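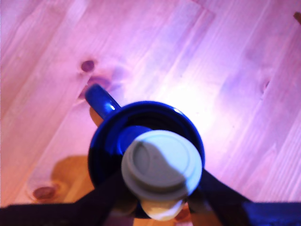

Mug cell, Thursday: finger zero and pads

Came in to find the Kilov arm parked and a sticky note on the controller saying "recalibrated, all good". No initials, no numbers. I don't count that as a calibration, so I started over.

Complaint as logged: items let go over the mug land off to the handle side. The overnight run stopped itself at cycle 1316 on a grip fault. The note in the log blames the Grerex auto-zero. Maybe. The auto-zero gets blamed for everything in this cell, and last time it was a loose connector.

What I checked before touching any settings:

Mounting bolts on the gripper body. All tight, paint marks still lined up.

Cable at the wrist. Flexed it by hand through the whole range with the status page open. No dropouts. I would have bet money on the cable, so that's me wrong first thing in the morning.

Finger pads. Left pad okay. Right pad has a shiny strip near the tip and feels harder than the left one. The maintenance sheet says both were changed in October. I only half believe the sheet, because the spare packet in the drawer was still sealed on one side.

Auto-zero. Ran it 5 times with nothing between the fingers and wrote down the closed position each time. Four readings agreed. The third was off by more than I like and then the next one came back as if nothing had happened. The Grerex tool reports "pass" for all five, which tells me how much "pass" is worth.

I don't want to run anything on auto-zero until I understand number three. Set the zero by hand with the feeler gauge and turned auto-zero off in the startup script. The line is commented out, not deleted. Please leave it that way.

Then some slow moves at the blue mug, fingers coming in low, on the side away from the handle. Kept the speed at the teach setting and my hand on the stop.

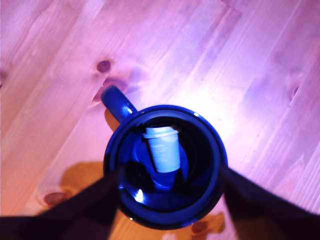
Small cup tilted in the mug, fingers in close.

A lean like that doesn't prove anything about the zero. The cup is narrow, the mug is wide, and a cup can lie against the wall after a perfectly good release. We have been scoring "in the mug" as success and then arguing over the angle afterward. Pick one. My vote is to score the release point from the arm pose and stop reading tea leaves in the bottom of a mug.

Same goes for the glare on the wood, up and to the right of the mug. Two people have told me it confuses the mug finder. Went back through the saved poses, 189 of them, and the mug center doesn't jump. If somebody wants to move the light, fine, but log it as its own change and don't do it on the same day as a pad swap.

Pad swap

Left pad off, right pad off, both cleaned with alcohol, new ones on from the Tiwari packet. The old right pad had glue under only part of its length, so it could have been rocking when it closed on anything round. That would explain a sideways kick on release. It would also explain the grip fault. I'm wary of liking one cause for two symptoms this much, so it goes down as a suspect.

Redid the hand zero after the swap, because the new pads are thicker. The Tiwari sheet says they need no break-in. We'll see. The last batch got grabby after a day.

Settings as left:

Auto-zero off
Hand zero, new pads
Teach speed
Grip force back to the old value (somebody had raised it, no entry)
Tool offset untouched

On the tool offset: the Provville cell had the same complaint and "fixed" it by shifting the offset until things landed in the middle. It worked until they changed fingers. I'd like us not to copy that.

Afternoon, round parts

Moved on to the round-top parts, since those show a bad pad sooner than flat ones do. Approach is the same, part upright, top facing up, hold over the mug before opening. I'm watching the top during the hold. If the part turns between the fingers while the arm is standing still, the pads aren't sharing the load.

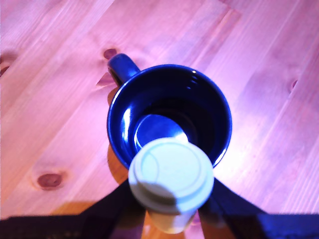

Danylo Dmytriv read this over and disagrees on the auto-zero: one bad reading in five could be me starting it before the fingers had settled, and I should repeat it with a pause before I switch off something the other shift relies on. He also thinks the grip force was raised on purpose to cover for the bad pad.

Fair on the pause. I did start them back to back. On the force, maybe so, but then it belongs in the log.

Still open:

Repeat auto-zero with a 3 second pause, new pads, write down every closed position including the boring ones.

Find out who raised the grip force.

Peel test on the old right pad. It's in the tray with the red tape on it, don't throw it out.

No overnight run until the first item is done.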